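Favitska Forum > Books on Screen > Web series and vlogs

Thread: The Riva Letters – anyone else giving up on the modern version?

tealeaf_763
Posted 14 December 2023

Right so I've got as far as episode nine and I'm flagging. For anyone who hasn't seen it, it's the one where the whole novel is told through voicemails and video messages, set in a seaside letting agency. Loved the first three. Now it's just her in the same cardigan talking at the screen and the aunt hasn't even turned up yet. Does it get going or do I stop here?

mossgreen
Stick with it!! Ep 11 is where the letter gets read out and it's brilliant. Whole thing changes after that.

Ruiz-Ortega
Disagree. I watched all of it in October and ep 11 is good but then there's a long flat bit with the cousin and the boat. And they cut the inheritance plot completly, so the ending makes no sense. Why would she go back to the house? In the book she has to.

mossgreen
She goes back for her sister. It's set up in ep 4, the bit in the car park.

Ruiz-Ortega
One line in a car park isn't setting up.

mossgreen
It's two lines :)

pencilcase
Not read the book, only seen the series, and the ending worked fine for me. Cried on the bus. Maybe it's a case of knowing too much going in?

Zollodetti
Long time fan of the book here, fourth read this year. I think the problem is the format. In the novel you get her letters AND his, so you know he's not a complete swine. In the series you only get her side till more or less the end. So of course he looks awful. Then he's suddenly nice and we're all meant to cheer.

tealeaf_763
Yes this!! Couldn't put my finger on it. He's just a name she moans about for eight episodes. Who's playing him even, have we seen his face yet?

Zollodetti
Back of his head in 6. Face in 12.

mossgreen
Spoilers please, some of us are rewatching with people who haven't seen it.

Zollodetti
Sorry. Can't seem to edit it on my phone.

kettle_on
Coming at this from the other side – I thought hiding him was the best thing in it. You're stuck with her opinion and her opinion is wrong. Isn't that the point of the book as well? She's wrong for 261 pages in my copy. Then the letter.

Ruiz-Ortega
But in the book you can TELL she's wrong. That's the fun. The series plays it straight.

kettle_on
Don't agree, watch ep 2 again, the sister's pulling faces behind her the entire time. Easy to miss if you're doing the ironing.

Ruiz-Ortega
I was doing the ironing

pencilcase
Side question, which edition of the book should I get? Library hasn't got it. There's a cheap one with the tie-in cover but a review said the print's tiny.

Zollodetti
Avoid the tie-in, it's abridged and doesn't say so on the front. Missing the whole second winter. Get any older paperback, second hand, they're all the full text. Mine has notes at the back, not very good ones.

pencilcase
Ta. Will look at the weekend.

tealeaf_763
OK watched 10 and 11 last night. Take it back, mostly. The letter scene is lovely. She reads it so badly at first, all rushed, then goes back and starts again. Still think 7 to 9 could of been one episode. Carrying on with 12 tonight.

mossgreen
Told you!!

Ruiz-Ortega
Come back after the boat.

kettle_on
Ignore, the boat's fine. Bit slow. Nice hats.

Zollodetti
If you want something after, the Christmas special is a separate video, not in the playlist. Twenty minutes, mostly the aunt. I'd say skip it unless you like the aunt.

kettle_on
Everyone likes the aunt.

pencilcase
Book list for the holidays now sorted anyway. No Riva yet, still looking for the unabridged.

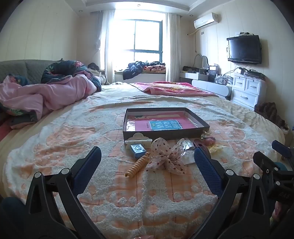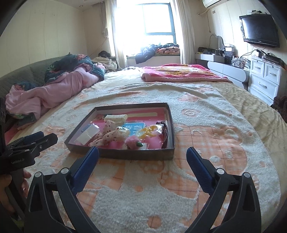
Box on the bedspread, both pics

tealeaf_763
Good luck finding it, I'll post when I've done 12. No spoilers till then pls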